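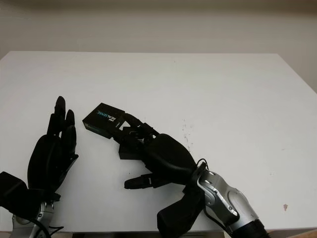 Gemma Yeoman replied that the Dirnetti patrol vessel contract should not be signed before the audit office has reported. She noted that the price per hull had risen twice without a published explanation.

Dean Dunmore
I must disagree. The coast guard at Tô has 2 seaworthy hulls for 657 kilometers of shoreline. A further delay carries its own cost, and the ministry has already answered on price.

Gemma Yeoman
The ministry answered on the hulls. It did not answer on the radar.
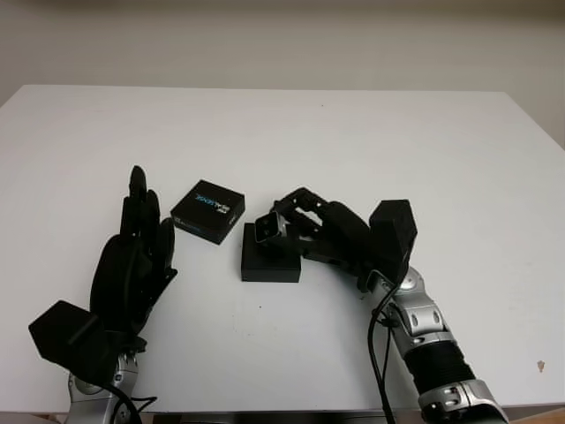 Radar and spare parts

Dennis Whiteley
The Skultetti radar is covered by a separate annex. Delivery is set at 19 months from signature, and spare parts are excluded. Members may wish to read clause 93 before commenting further.

Beryl Garside
Clause 93 concerns crew training. Spare parts are in the clause after it.

Dennis Whiteley
I stand corrected. The exclusion remains.
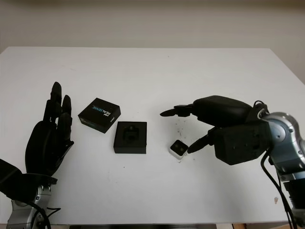 ETADIER, April – The defense ministry confirmed that the vote on the patrol vessels will go ahead before the summer recess.

Evie Cropper
I have posted the ministry notice above in full. It does not mention the annex.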